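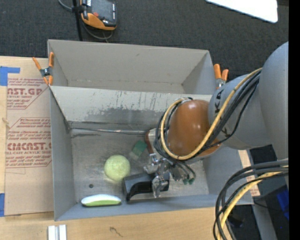

Sport and the Law, handout 2: waivers, disclaimers and "at your own risk"
Gunnlaugur Overgaard

We ran out of time last week with the dry slope problem half finished, so I've written up the rest and tidied the first half while I was at it. If you missed the session, read this before the seminar and bring your copy of the form (I won't have spares).

The facts again. Zofia Szulc books a beginner's lesson at Getivar, an indoor and outdoor ski slope run as a business. At the desk she's handed a form and signs it without reading it, as all of us would. Clause 4 says Getivar "accepts no liability for injury or death howsoever caused". Halfway through the lesson she catches a thumb in a torn section of matting which staff had known about since March, and she breaks it. She loses £1,345 in wages and can't play the piano at a wedding she'd been booked for. Getivar points at clause 4.

Does the form save Getivar?

Several of you said yes, because she signed. I do see where that comes from! Signing normally binds you whether or not you read the thing, and you'll have learned that in contract. But you have to ask a second question, and it's the one that matters in nearly every sports injury case of this type: even if the term is part of the contract, does the law let the business rely on it?

For a consumer contract, go to section 65 of the Consumer Rights Act 2015. A trader can't use a term or a notice to exclude or restrict liability for death or personal injury resulting from negligence. There's no reasonableness test to argue about and the size of the print makes no difference. So if Getivar was negligent about the matting, clause 4 does nothing for them as far as the thumb is concerned.

If the other side isn't a consumer (say a company hires the slope for its own display team) you look at the Unfair Contract Terms Act 1977 instead, and section 2(1) gets you to much the same place on death and injury. Please don't cite both Acts for Zofia. Lots of people did that in the last mock and it reads as if you're hoping one of them will stick.

What about her phone?

Change the facts a little. Her thumb is fine but her phone is crushed by a lift attendant who wasn't looking. Now we're in property damage, so section 65(1) doesn't help, and we ask whether the term is fair under section 62. Think about significant imbalance, and whether it was contrary to good faith. You'll also need section 57, as there are limits on how far a trader can get out of its duty to perform a service with reasonable care and skill. I'd expect a good answer to spend a proper paragraph here.

So is the form useless?

No, and this is where the marks are. Three things to hold on to.

First, the claimant still has to prove negligence. Skiing on a dry slope hurts people even when everybody does their job well. If Zofia had simply fallen over her own skis on sound matting, she'd have no claim, form or no form.

Second, a form that explains the risks can be evidence. It may help show that she was properly warned, and a good warning can be part of taking reasonable care. Have a look at section 2(4)(a) of the Occupiers' Liability Act 1957, on when a warning is enough to make a visitor reasonably safe. A vague line about "all risks" won't tell anyone there's a hole by the second gate.

Third, consent. The defence of volenti is still there, but signing isn't the same as agreeing to run the risk of someone else's carelessness, and section 65(2) says as much. I find this the hardest bit to explain, so do stop me in the seminar if it still feels slippery.

For the seminar

Read the Skivier hire agreement and the Titness gym membership terms, both in the course pack. The gym says it has over 600 members on identical terms, and I'd like you to think about whether that changes anything.

Then write 600 words advising Marciniak, a coach who wants a waiver for her children's trampoline classes. The parents would be signing. Can a parent sign away a child's claim? Start with section 65 again and then tell me what you'd put in the form instead. Hand it in at the start of the session, on paper please.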